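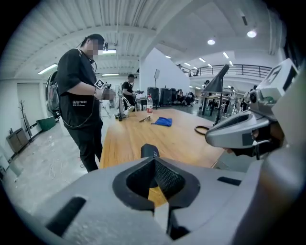
Tuesday, June. Hide glue gel strength and open time

Carrying on from the Plombridge batch. Question for this week is whether the Toft granules can replace it for the chair repairs without changing the clamp schedule. Three jobs are waiting on the answer, so I kept the test small.

Mix

Toft granules, one part to two parts cold water by weight. 200 g granules, left overnight in the covered jar. Fully swollen by morning, no dry cores when cut with a knife. Heated in the water bath, thermostat at 140 F, checked with the probe. The dial on the bath reads high, so ignore it and use the probe. Strained once through cloth. Some grit in the strainer, more than I get from Plombridge.

Viscosity by the cup, first fill: 84 seconds. Second fill ran faster, but the cup had warmed up by then and I don't trust it. Preheat the cup next time.

Open time

Brushed on maple offcuts, planed the same morning, end grain sized first. Shop at 68 F with the door shut. Film skinned over at a little under two minutes. Plombridge gives me closer to three at the same temperature. Warming the offcuts on the radiator bought back most of the difference. Urea not tried yet — Ha-neul Woo has a jar left over from the veneer job and will weigh out a few portions at 5 and 10 percent. 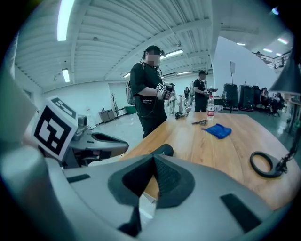 The first set of lap joints went into clamps straight after the open time run. Overlap one inch, light squeeze-out on both sides, clamps off the next morning. Broke them on the Edex tester at the slow rate. Best joint went to 2652 lb with wood failure over most of the overlap. One joint let go early along the glue line, and the surface was shiny, so that was a chilled film and my fault for talking while brushing. Left it out of the average but kept the pieces in the drawer with the others, marked S.

Load limit on the tester is set at 3000. Do not raise it for the oak set; narrow the overlap instead.

Reheating

Same pot, cooled to a gel and brought back up twice. Thinner after the second reheat and the smell was stronger. Did not break any joints from it. Old rule of discarding after the third day stands until there are numbers.

Barkovar supplier says the next sack will be a higher gram strength. If so, the one to two ratio is wrong for it and the cup time needs redoing from scratch. Label the current sack before the new one arrives, front and lid.

To do

Preheated cup, three fills, same pot.
Urea portions (Ha-neul), open time only, no joints yet.
Oak laps with the narrow overlap.
New brush. The ferrule on the old one is rusting and it stains the maple.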